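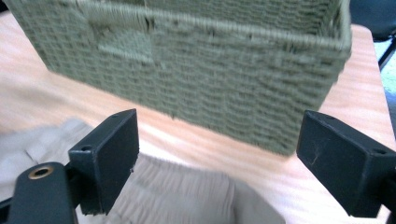 *Green basket, beige cloth, wrist view*

**volholm_hobbyist** – 2019-10-14

Hi all! Finally getting stuck into my demo set for the Lullow folding-and-stowing task, and I've got a question before I go any further. I'm using the hand-held gripper and I've got 30 decent takes so far. The plan was 800, all with the same olive woven basket on the same pale wood table, but my mate Brian Kaijage reckons that's a waste of a fortnight. Do I vary the gear now or get the basics solid first?

**Haziq Liem**

Vary it now. I did a heap of takes in Sultanport with one tub in one spot and the policy was hopeless the minute I shifted the tub a hand's width to the left. I'd take fewer takes and more mess any day.

**yeoh_bench**

Going to disagree with Haziq a bit there. If you change the basket, the cloth and the lighting all at once, you've got no idea what's broken when it falls over. Keep your favourite basket, move it about between takes, and leave the rest alone until the grasp works. What are you grabbing it by, anyway? Rim or handle?

**volholm_hobbyist**

Corner, mostly! The rim's a nice thick cord so there's plenty to pinch. One finger goes outside, one goes inside over the base, then close and drag. I tried the handle slots for 2 takes and got the fingers in a tangle, so I gave up on that. Typical approach, just before closing:

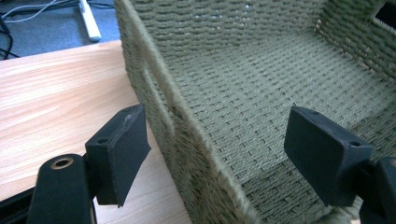 ### Re: corner grabs

**Haziq Liem**

Right, corner's a good choice, but do all four. And don't come in at the same tilt every time – your wrist gets into a habit and the model learns the habit.

**yeoh_bench**

Agree on the tilt. I'd also bin any take where you hesitate halfway down. Mine picked up my dithering and would hover over the rim forever.

**Haziq Liem**

Nah, keep a few of those, just label them. Recoveries are gold. I chucked mine out and had to record the lot again.

**yeoh_bench**

A recovery's one thing, a bloke standing there thinking is another!

**volholm_hobbyist**

Ha, fair. I'll do around 9 positions on the table, every corner, same basket, and put the dithery ones in their own folder. Brian's lending me a grey tub for the second batch. Does anyone trim the dead time at the start of each take, or do you leave it in?

**yeoh_bench**

Trim it. I've got a script somewhere, will dig it out tonight.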